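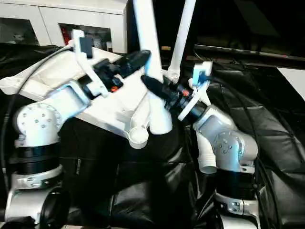
White plastic fitting with its tubes going up.

Tuesday, November 25, 2025

The second cold week with the heat pump, and the first night with real frost. I woke up at five and went down in my socks to look at the display in the laundry room. It was 72 degrees in the hall upstairs when we went to bed, and I had set it lower for the night, the way I always did with the oil furnace. In the morning the house was cool and the outside unit was working very hard to bring it back. I could hear it through the kitchen window, a low sound like a refrigerator in another apartment.

I called Fashola at eight, when their office opens. The woman on the phone was patient. She told me that I should not turn it down at night so much, two degrees at most, and it is better to leave it alone. With the furnace I was proud of turning it down. My father did this all his life, he walked through the rooms every evening and touched every radiator. Now I must learn to do nothing, and it is hard for me.

She asked also if there was ice on the outside unit. There was white frost on the back side, and while I was standing there with the phone the fan stopped and steam came out of it, a lot of steam, and water ran out at the bottom. I thought it was broken. She said it is the defrost, it is supposed to do this, and it takes a few minutes. I stood in the yard until it finished and then the fan started again. The water had gone over the path and I think it will be ice there by tonight. I put sand on it from the bag in the garage. In the spring I want to dig a small ditch with gravel, from the unit to the lilac, so the water has somewhere to go.

The electric bill for October came yesterday and I have not written about it yet. It was 73 dollars, but in October we used the heat only in the evenings, so it says very little. I am afraid of the January bill. On the other side, there was no oil delivery this fall. Last year at this time I paid for 200 gallons and then again after New Year, and the truck drove over the corner of the lawn both times. I wrote the two numbers next to each other on the back of the calendar, but they are not the same kind of number, one is for a month and one is for who knows how long. I will wait until I have a whole winter.

At lunch I drove to Ernero for the rebate form. The state office sent our papers back because one page was missing, the one where the installer writes the model and the serial number. The form says the unit is a Tarov, and then there is a line for a second number which is not on the invoice. The man at the counter looked for it on his computer for a long time. Then he said it is on a sticker on the unit itself, on the side, and I should write it down and come again or send it by mail. I asked if I could tell him on the phone. I could not, it must be on paper and with a signature. So I drove home again, and the road past Clurkholm was closed at the bridge and I had to go around by the gravel pit.

The sticker is on the side by the wall, of course. There is so little space that I could not get my head in. I held the phone behind the unit and took pictures without seeing, maybe ten, and in one of them the number can be read. It ends with 287. I copied it twice on a piece of paper, and then on the form, and I signed. Tomorrow I will mail it. I kept one copy in the blue folder, together with the warranty and the drawing from Fashola where the pipes go.

In the afternoon I went on with closing the gaps in the basement. This is the boring work which everybody recommends before they even begin to talk about machines — air sealing — and which I did in the wrong order, because the furnace was dying and the heat pump could not wait. I did the long side today, where the wood of the house sits on the stone. First the vacuum, then foam in the larger holes and caulk in the thin ones. One can was almost empty when I opened it, so I will have to buy more. There was a cold stream of air at the place where the old oil line comes through the wall. The line is cut and capped, but the hole around it was as big as a plum. I put my hand there many times while I was working and when the foam got hard I put my hand there again. No more wind.

My back hurts now. The tank is still standing in the corner and smells when it is damp. They want a lot of money to take it away, and I have to decide if I do it before the winter or let it stay there until spring. I think it will stay.

The neighbor from across the road came over before dinner and asked if he could hear it. We stood in the yard in the dark and listened. He has a pellet stove and he is thinking of changing, but his wife likes to see the fire. I told him the truth, that it is warm in the house but in a different way. The air is warm everywhere and there is no place where you can go and stand to get hot. With the furnace there was the big grate in the hall and the children used to fight for it. He said this was exactly what his wife is afraid of. I showed him the display and he asked me what the small snowflake means. I did not know, and I had to look in the manual, page after page, and the English in it is worse than mine. It means the defrost.

He stayed for tea. He told me that the forecast for the end of the week is much colder, below zero on the hill, and that the power went out at his sister's last winter for a day and a half. I have thought about this too. The oil furnace also did not run without electricity, people forget it, but I could at least connect the small generator to it. For the heat pump the generator is too weak. We have the wood stove in the back room, which I did not light in two years. The chimney needs a cleaning first. I wrote the number of the chimney sweep on the envelope for the rebate, and then I had to take a new envelope.

Tonight I set it only one degree lower. The hall is at 71 and I will not go down at five to look.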